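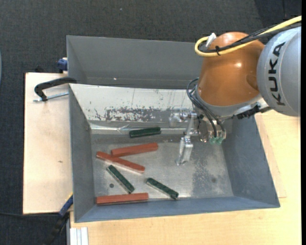 大号灰色金属盒，墨绿长条块三块，砖红长条块三块

关于我们

我们是 Pomum，一间做长条块、也做收纳的小工作室，在 Purnow 一条不太宽的街上。店面在一楼，仓库在后面，推开门先看到长桌，再往里走才是货架。常有人进来问是卖玩具的还是卖盒子的，两样都是！我们从第一天起就把块和盒放在一起做，到现在还是这样。

最早的想法是从搬家来的。那时候我们几个人合租一间工作间，搬进去的第一个晚上，灯还没装好，大家坐在地上拿几根长短差不多的块搭桥，搭到半夜，最后没人愿意收。第二天早上踩到块的人叫得整栋楼都听见了。于是就有了一个很朴素的念头：要是收拾这件事也像搭桥一样好玩，那该多好。

块

我们只做长条形的块。方的、圆的、三角的，别家做得很好，我们也买来玩，可自己动手的时候总是回到长条上。长条能躺能立，能架在两叠书中间，能首尾相接排过整个走廊，孩子抱着一怀长条跑过来的样子也特别好看。

颜色的事吵得最久。刚开始我们试过很亮的黄和很亮的蓝，摆在一起热闹是热闹，看久了眼睛累。后来留下来的主色是深一点的绿和偏砖色的红，放在木头桌面上很安静，混在一堆里又一眼就能分开。幼儿园的老师给它们起了名字，绿的叫“黄瓜”，红的叫“砖头”，现在我们自己写货单也偶尔会写成“砖头两袋”，然后被打包的同事退回来重写。

基础套装叫 Yoshida，只有这两种颜色，一套 10 块。名字是工作间旧信箱上留着的一块门牌，我们看着顺眼就用了，一用用到现在。大一点的一套是 100 块，适合一个班或者一间活动室，装在两只箱子里寄出，单独一只太沉，快递员跟我们提过意见，我们觉得很有道理。

盒

盒子的系列名是 Zaltis。做盒子比做块难得多，这话我们在店里跟每一个愿意听的人都讲过。

第一版盒子又深又窄，看着利落，用起来全是毛病：块竖着插进去，底下的拿不出来，孩子整条胳膊伸进去够，够着了又卡住。第二版浅了，倒是好拿，可一端起来走两步，块就往外跳。我们改来改去，最后定下来的做法是口大底小，四面的壁往外敞，手从哪一边伸进去都顺，块沿着斜面自己会往中间去。扔进去的时候会有“哐啷”一声，金属盒尤其响。有的家长受不了这个声音，可孩子们就是冲着这一声才愿意收的，真的，我们看过太多次了！

要安静的话，可以在盒底垫一块毛毡。店里有裁好的，也欢迎拿自己家的旧毛巾垫，效果差不多。

关于掉漆，我们每个月都会收到几封信来问。金属盒用久了，斜面上最先磨，块来来回回蹭的就是那里，细细的划痕、小小的缺口，慢慢连成一片。这不影响使用。介意的话可以寄回来补漆，运费各付一半；不介意就留着吧，我们自己桌上那几只都磨得很厉害，舍不得补，新盒子反而没人抢着用。

出借架

店里靠门的那面是出借架，也是我们最喜欢的一块地方。附近的幼儿园、图书角、课后托管都可以来借，一次借一个月，押金不高，还的时候只有一个要求：按颜色分好再放回盒子。听起来像是为难人，可大家后来都把它变成了游戏。有个班是唱着歌分的，绿的唱一句，红的唱一句，唱错了要从头来。还有一个托管班干脆把分颜色放在等家长接的那段时间里，下午五点一过，桌边围满了人，没轮到的还要排队。

目前架上流动的块一共 1274 块，每块都有借过它的人留下的小磕小碰。丢一两块很正常，不用赔，告诉我们颜色就行，我们好补上。去年七月有一家还回来的盒子里多出来一块，颜色也对，大小也对，到现在也不知道是从哪里来的，我们就当它是来投奔的，一起放上架了。

收拾课

每个月我们会开一堂收拾课，大人孩子一起来，不教什么大道理，就是把一大堆混在一起的块倒在桌上，看看各家怎么收。有人先挑颜色，有人先挑近的，有人一次只拿一块走得特别稳，有人一把抱六七块然后掉一路。我们在旁边看着，每回都能学到一点新办法，回头就改到盒子的尺寸里去。

三岁的孩子通常从“一块放进去”开始，放一块拍一次手。五岁左右就会自己定规矩了，比如绿的必须靠这边，红的必须靠那边，谁放反了会被很严肃地纠正。大人往往最没耐心，总想端起来一倒了事，然后被孩子拦住（我们很支持孩子）。

想报名的朋友在店里留个称呼和人数就好，课不收费，茶水自取，点心是谁来早谁吃得到。

我们在意的小事

块的边都是手摸过一遍才装袋的，摸到不顺的就放到一边重新磨。箱子里不塞多余的填充，用的是旧包装纸，所以打开的时候可能会看到别人家的购物清单，请多包涵。说明书只有一页，背面空着，留给孩子画画，画好了愿意寄给我们的话，我们会贴在仓库门上。那扇门已经快贴满了，正在打隔壁柜子的主意。

到现在，我们寄出去的套装有 3057 套。有的去了学校，有的去了祖父母家的客厅，有的去了一间牙科诊所的候诊区，听说那里等号的大人玩得比小朋友还认真。每次收到这样的消息，整个工作室都要高兴一下午。

来找我们

店里上午十点开门，下午六点关门，中午也有人在，只是可能正在吃饭，敲一下桌子就会过来。长桌可以随便坐，桌上的块和盒子都可以动手玩，玩完请收回盒里，先收绿的还是先收红的，您自己定。

带着推车来的朋友请走侧门，正门有两级台阶。想借出借架上的大套装，最好提前一周说一声，开学前后借的人多，我们会尽量排开。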